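A morning at Devcombe: two ways to teach a gripper about sponges

Allville has a bypass, a closed cinema and, behind the bus depot, the offices of Devcombe, which builds and tests end effectors for people who pack things into boxes. Twice a year they open the doors to prospective customers and anyone else who fills in the form. I filled in the form. It asked for my shoe size and my annual parcel volume, and I left the second one blank.

We were 26 visitors, which was more than the coffee had been planned for. The talk beforehand ran long and contained 931 slides, or felt as though it did. (The 931 is in fact the model number of the Sorix gripper, which is what most of us had come to see.) By ten we had been let loose upstairs.

The program promised a comparison of input methods. You have a robot gripper that needs to learn to put soft things in a tub. Do you strap trackers to a person's hands and record what the hands do, or do you give the person the gripper itself, on a handle, with a camera built in, and let them work with that? Devcombe has tried both and was willing to let strangers try them too.

I started with the gloves. Getting kitted up takes longer than the task. There is the glove, then the wristband with its box, then the controller on the back of the hand, then somebody telling you to stop flexing. 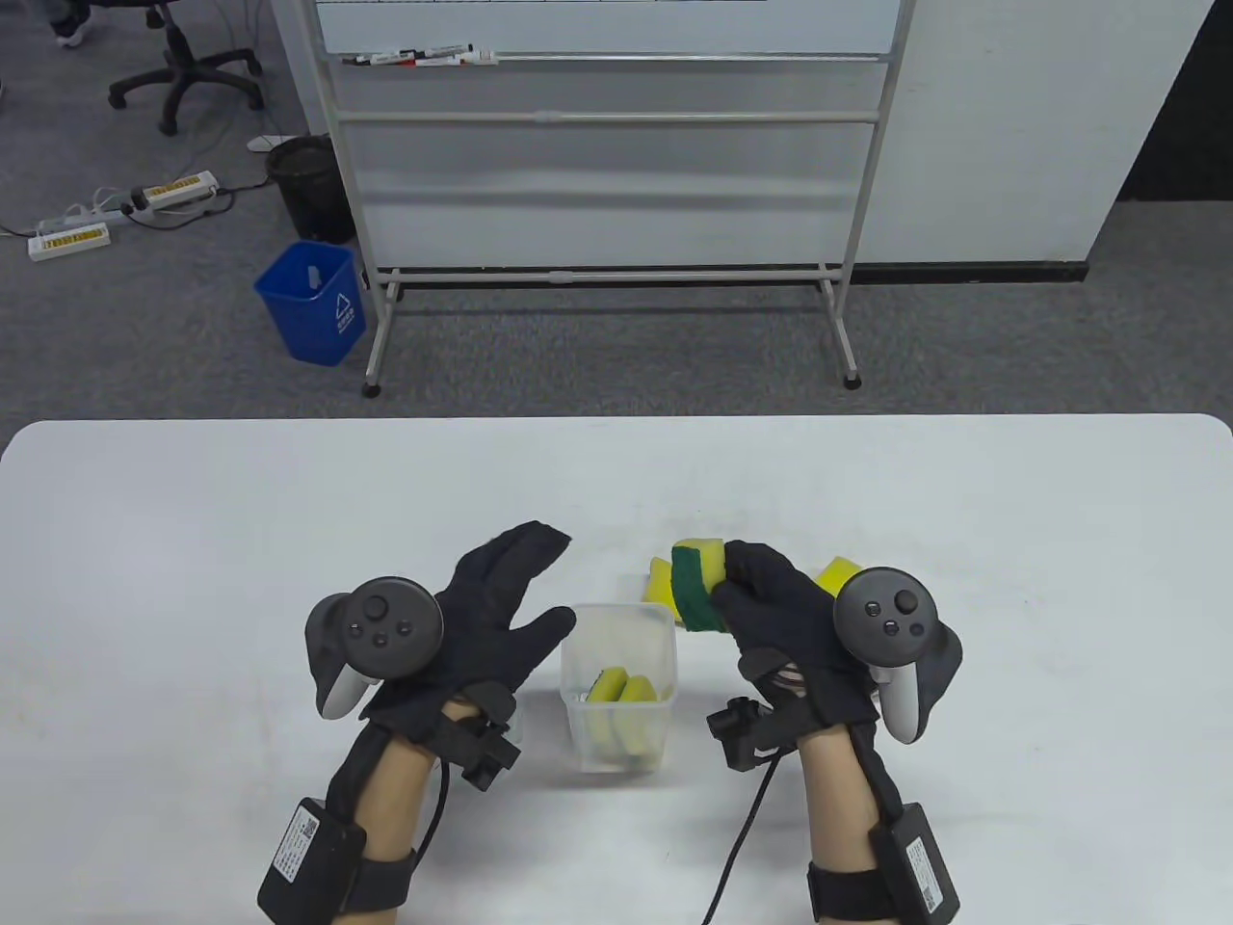 The glove rig, with a sponge in the right hand and two more already in the tub.

What surprised me is how much you can still do. The controllers ride on the backs of your hands, so your fingers and thumb are free to pinch and squeeze as usual, and the sponge feels like a sponge through the fabric. What you lose is the last inch or so of clearance. I reached into the tub the way I would at home and knocked the tracking ring on the rim. I then did it again with the other hand, for balance. The trick is to come in from above with the wrist high, a posture I associate with bad piano lessons.

The other drawback is for whoever has to use the recordings. Human fingers are very good at sponges. A two-jaw gripper is not, and somebody has to translate one into the other. The engineer running the station called this "the retargeting problem" and looked at the carpet for a moment.

So, on to the hand-held tools. Devcombe had two on show, the Sorix 931 and a lighter one from Tkachenko, both with trigger-operated jaws and a camera looking out along them. The Sorix is the better made of the two and you will know it by the end of a session, mostly in your forearm. The Tkachenko closes faster and has a slightly rattly trigger that I grew fond of.

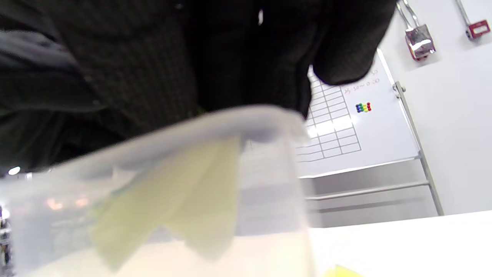
My own interest in all this is the cameras, and I spent longer at the monitor than was polite. A wrist-mounted view is unforgiving. Get down beside a tub and the tub is nearly all you get, and frosted plastic turns out to be a mean thing to hand a vision system. The folded yellow-green stuff inside has lost its outline to the wall in front of it, while the grid on the whiteboard across the room, of no use to any gripper, comes through with its ruled lines intact. I asked whether a clear tub would help. The answer was that customers own the tubs they own.

Devcombe says the wide view earns its keep anyway, because the software works out where the tool is from whatever is standing still in the background. That made me feel better about the whiteboard. It also explains the request, printed on our visitor sheet, not to move the furniture.

The close view has one clear win. When the jaws meet the sponge, the camera is right there and sees it from the gripper's side, with no translation needed. The price is that you work like a gripper too. My attempts were slow, and I dropped one sponge by letting go of the trigger to scratch my nose. The glove people never have to think about triggers.

Holding the tool out over the table, you also collect a good deal of footage of ceiling lights and of other people's gloves.

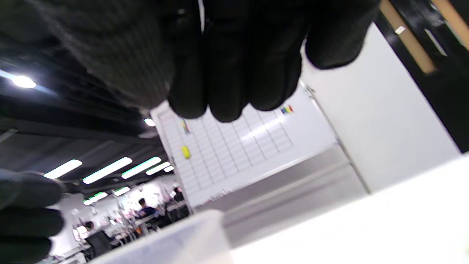

Practical notes for the next open day

The visit is free, and a sandwich lunch is included. Parking is behind the building and there are 2 spaces, so take the 110 bus from Allville station and get off at the depot. Wear short sleeves if you want to try the gloves, as the wristbands don't like cuffs. Ask for the Tkachenko early in the morning – there was only one of it and a line by eleven.

The next one is in April. The slides can be had by e-mail, and I have asked for them, mainly to see how many there were.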